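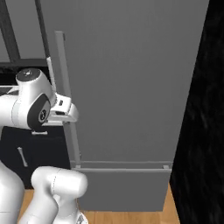 Fliston Tenants and Homeowners Association | Household Desk

Lowering the power bill before summer rates start

The summer rate schedule from Barrios Electric takes effect in June, and members on the standard plan will pay more for anything they run between 4 p.m. and 9 p.m. Several people asked at the March meeting what they can do about it without buying new equipment. Eilif Halvorsen spent a good part of his working life reading meters and auditing homes, and he went through the main points with us. His notes are summarized below, with a few additions from members who have tried these things at home.

Start with the bill itself. Page 2 has a bar chart of daily use. Look at the days you were away from home. Whatever the house used on those days is your base load, and it runs all year whether you are there or not. Eilif's own house used 1433 kilowatt-hours over last summer, and he found that a large share of it was base load. An old dehumidifier in the basement had been set to run continuously. He moved the dial to 50 percent humidity and left it there.

Refrigerators are part of the base load in every home. Set the fresh food section to 37 degrees and the freezer to 0. Many are set colder than that for no particular reason. Use a thermometer in a glass of water to check, and leave it overnight before reading it. Pull the unit out once a year and vacuum the coils if they can be reached. Close the door on a strip of paper and tug. If the paper slides out easily, the gasket needs cleaning or replacing. A second refrigerator in the garage is worth a hard look, especially in July, when the garage may be well over 100 degrees in the afternoon. If yours holds soda and not much else, consider unplugging it until Thanksgiving.

Water heaters come next. Most leave the store set higher than a household needs, and 120 degrees is enough for most families. On electric tanks there are often two thermostats behind two separate panels, and both should be set the same. Turn off the breaker before you open the panels. Renters should ask the building office to do this. In the Givier Street buildings, put the request in writing and drop it in the slot by the mailboxes.

For air conditioning, cool the house earlier in the day and let it drift up a little after 4 p.m. Close the blinds on the west side after lunch. A ceiling fan helps only while someone is in the room, so turn it off when you leave. Filters should be changed monthly in the summer. The hardware store on Pivport Avenue carries the common sizes and will order others.

Run the dishwasher and the dryer after 9 p.m. or in the morning. Most dishwashers have a delay button. Please do not start the dryer and go to bed. Members in shared buildings should also remember that quiet hours have not changed, so laundry there is better done before work.

The association has 2 plug-in meters that members can borrow for a week at a time. They show how much power a single appliance uses. They are rated for ordinary wall outlets and cannot be used on ranges, electric dryers, or central air. Sign them out at the front desk and bring back the instruction sheet along with the meter. One sheet has already gone missing.

Budget billing is also open for enrollment. It spreads the yearly cost over equal payments, but it does not lower the total, and the account is settled up at the end of 12 months. Forms are in the rack next to the door. Nearly 1000 households in the area got the rate notice by mail. If yours did not come, the office has a copy you can read, in room 102.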